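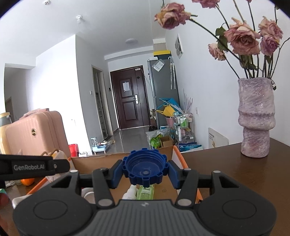 # Relatório de progresso: Programa de Formação de Treinadores e Futebol Juvenil

**Entidade executora:** Associação Desportiva de Wirneck
**Entidade financiadora:** Fundação Allent
**Data:** quarta-feira, 6 de novembro
**Período abrangido:** segundo semestre de execução

## 1. Enquadramento

O presente relatório dá cumprimento ao disposto na cláusula quinta do acordo de financiamento celebrado entre a Associação Desportiva de Wirneck e a Fundação Allent. Descreve as atividades realizadas desde o relatório anterior, a situação dos indicadores acordados e as alterações que se submetem à apreciação da Fundação.

O programa mantém os dois eixos inicialmente aprovados: a qualificação de treinadores dos escalões de sub-11 a sub-17 e o alargamento da prática regular de futebol a jovens residentes fora da sede do concelho. A coordenação técnica continua a cargo de Jarosław Żak, que acumula essas funções com a direção do escalão de sub-15.

## 2. Atividades realizadas

### 2.1. Formação de treinadores

Concluiu-se a parte teórica do curso de nível inicial, frequentada por 20 formandos. As sessões decorreram ao fim da tarde, no auditório do Complexo Bundaletti, e abrangeram planeamento da época, primeiros socorros, desenvolvimento motor e relação com as famílias. A componente prática teve início na semana seguinte ao encerramento das aulas e realiza-se em contexto de treino, com acompanhamento de um tutor por equipa.

O módulo de guarda-redes foi adiado por indisponibilidade do formador contratado. A nova calendarização prevê a sua conclusão em dezembro, sem encargos adicionais para o projeto.

### 2.2. Prática desportiva juvenil

Encontram-se inscritos 486 jovens, distribuídos pelos escalões abrangidos. O crescimento verificou-se sobretudo no futebol feminino, que passou a dispor de horário próprio em dois dias da semana. No escalão de sub-17 registou-se uma quebra na assiduidade a partir do início do ano letivo, situação que a coordenação técnica está a acompanhar junto das escolas.

O número acumulado de presenças em treino ascende a 2.454, apurado a partir das folhas assinadas pelos treinadores. Não estão incluídos os jogos particulares nem os treinos de captação, por não constituírem despesa elegível.

### 2.3. Torneio Mughal

A segunda edição do Torneio Mughal contou com oito equipas e disputou-se em dois campos. A equipa de sub-13 da Associação terminou a competição no terceiro lugar. Os formandos do curso colaboraram na arbitragem dos jogos da fase de grupos, experiência que os tutores consideraram proveitosa e que se propõe manter na próxima edição.

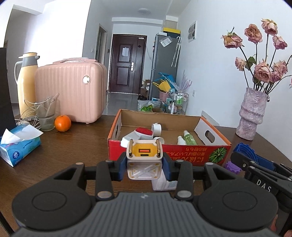
## 3. Execução financeira

A execução financeira segue o cronograma aprovado nas rubricas de recursos humanos e de aluguer de instalações. A rubrica de transportes apresenta um desvio em alta, resultante da deslocação das equipas de sub-11 e sub-13 durante as obras de drenagem do campo secundário. A rubrica de material desportivo regista uma folga que permite absorver esse desvio.

Solicita-se, por conseguinte, autorização para a transferência de verbas entre as duas rubricas, nos termos do acordo. O mapa detalhado e as cópias dos documentos de despesa seguem em anexo.

## 4. Dificuldades e medidas adotadas

- **Campo secundário.** A conclusão das obras sofreu um atraso imputável ao empreiteiro. Os treinos afetados foram transferidos para o recinto escolar, com redução da duração de cada sessão.
- **Exames médicos.** Parte dos atletas inscritos após o início da época ainda não entregou o comprovativo. Os jovens nessa situação não são convocados para jogos oficiais.
- **Rotatividade de treinadores.** Dois treinadores adjuntos cessaram a colaboração. Um dos lugares foi preenchido por um formando do curso; o outro permanece em aberto.

## 5. Próximo período

Até ao final do próximo semestre, prevê-se concluir a avaliação prática dos formandos, reabrir o campo secundário e iniciar o acompanhamento individual dos atletas de sub-17 em risco de abandono. Será igualmente apresentada à Fundação uma proposta de calendário para a terceira edição do torneio.

A Associação solicita ainda o agendamento de uma visita de acompanhamento, de preferência em dia de treino do futebol feminino, para que a Fundação possa verificar as condições de utilização dos balneários e pronunciar-se sobre a intervenção proposta no relatório anterior.

Pela coordenação técnica,
Jarosław Żak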